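The Lilgate Clock

The town of Lilgate had two clocks, and they disagreed. The one on the church said what the vicar thought the time was. The one over the old corn hall said twenty past four, and had said it for as long as Domenica Prantl had been alive, which came to 40 years in July.

She had never minded it. You could set your day by a clock like that, provided you only wanted one thing out of the day and could manage to want it at twenty past four. Courting couples used to meet under it. Her own parents had, and her father had arrived late, and her mother had pointed upwards and told him he was exactly on time. They were married within the year and argued about most things afterwards, though never about that.

So when the letter came round saying that the corn hall clock was to be mended, Domenica read it twice at the kitchen table and then put it under the fruit bowl, where she kept the gas bill and other people's opinions.

The man who was going to mend it was called Vinzenz Imhof. He came over from Voltesham on the morning bus with a canvas bag and a flask, and took the room above the bakery, and within a day the whole of the high street knew that he had a bad knee, no wife, and strong views on oil.

'Too much,' he told the baker, who had only asked if he wanted butter. 'They always put in too much. A clock wants a drop. People drown them.'

Domenica ran the shop opposite the corn hall. It sold wool, buttons, birthday cards and, in a good summer, buckets. From behind the till she had a clear view of the little door at the foot of the tower, and of Mr Imhof going in through it every morning, and of Mr Imhof coming out again at one o'clock with cobwebs on his cap. He ate his lunch on the step. He looked up at the dial while he chewed, like a man waiting for a horse to apologise.

On the fourth day she took him a cup of tea, purely to find out how badly it was going.

'Very well,' he said. 'It's a Steiner. Lovely thing. There's hardly anything wrong with it.'

'It's been stopped since before I was born.'

'Yes. Someone stopped it.'

She sat down on the step, which she had not meant to do. He unfolded a handkerchief and showed her a hairpin, brown with age and bent into the shape of a question.

'That was in the works,' he said. 'Pushed in good and hard, too. It didn't fall there. You'd have to climb 7 ladders to fall there.'

Domenica looked at the hairpin for some time. Her mother had worn her hair up, every day, until the week she died. Her mother had also worked in the corn hall as a girl, in the office, and had carried the keys.

'Could have been anyone,' said Domenica.

'Could have been,' he agreed, and drank his tea.

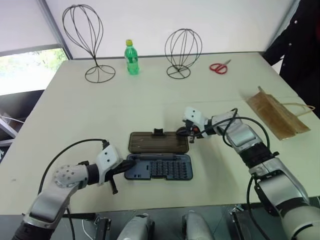 She did not sleep well. It is one thing to believe that your parents met by luck under a broken clock, and quite another to suspect that one of them broke it that afternoon because the other was late and she wanted an excuse to forgive him. Domenica turned this over until the milk van went by. She tried being shocked, but it wouldn't take. By the time it was light she was mostly impressed about the ladders.

Mr Imhof was on the step at one o'clock with a cheese sandwich.

'When does it start?' she asked him.

'Tomorrow. I'd have done it today, only there's a man from the Prarton Gazette who wants to watch.' He moved his flask to make room for her. 'You don't look pleased.'

'I'm used to it, that's all. I know where I am with it.'

'Twenty past four.'

'Yes.'

He thought about this. Across the road a woman was trying the door of the wool shop and peering in at the cards. Domenica let her peer.

'I've got a sister in Prarton,' he said at last, 'who has her dinner at half past five because our father did. He had it then for the late shift. He's been dead over 20 years and there isn't a shift. She's hungry by five and sick of the sight of it by six, and she won't be told.'

'Is that meant to help?'

'I don't know. I was only thinking about her dinner.'

The man from the Gazette came the next day, and so did most of the street. The vicar stood a little apart and kept glancing at his own tower. Somebody's toddler was held up to see and looked at a dog instead. Then there was a clunk overhead, and a noise like a spoon in a drawer, and the big hand gave a shudder, dropped a fair amount of pigeon, and moved.

People clapped. Domenica clapped too, rather late. She watched it go to twenty-one minutes past four, a time she had never seen it tell, and found she had been holding her breath since twenty past.

It was in fact ten to eleven. Mr Imhof came down and went back up to see to that.

He left on the evening bus. Before he went he crossed the road and bought a birthday card, though he couldn't say whose birthday it was, and put the folded handkerchief on the counter beside his change.

'Clock doesn't need it,' he said.

She kept it under the fruit bowl at first, and then, when that seemed disrespectful, in the button drawer. Within the month the corn hall clock was running four minutes ahead of the church and the vicar had written to complain. Domenica wrote back on behalf of the street to say that they had always found it perfectly reliable. Then she wrote to Voltesham – a short letter, with nothing in it you could object to – to say that the clock was fast, and might want looking at, and that he should bring his own butter.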